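Questions About Tire Storage at Ledesma Auto Service

How long can I leave my tires with you?

One storage season is 5 months. If you need more time, please call us before the season ends and we will write a new ticket. Your wheels are kept inside our building in Lalstead, away from sun and oil.
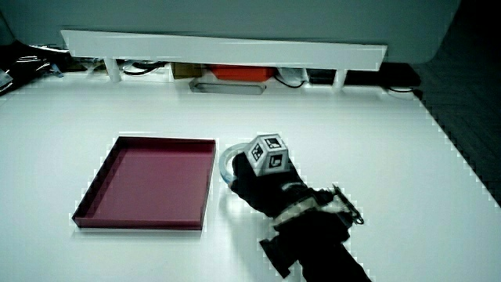 The price is the same for all sizes up to 20 inches. Bigger wheels, and wheels with tires for off-road driving, cost 12 dollars more for the season.

Do I have to take the tires off the car myself?

No. Our mechanic Eliseo Rosales can do the change while you wait. You can also bring the tires already removed, but please let them be clean and without stones in the tread.
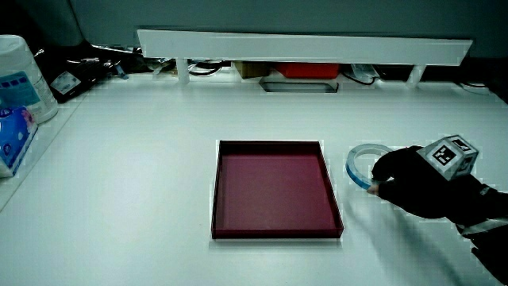
Can another person pick up my tires?

Yes, if this person has your ticket number. Without the number we must call you first.

When should I book for winter?

We open the winter list in August. The Saturday places go very fast, so a weekday is easier.

Who do I ask if there is a problem with my bill?

Please ask for Baltazar Gallegos at the front desk. He answers also by email, normally on the next working day.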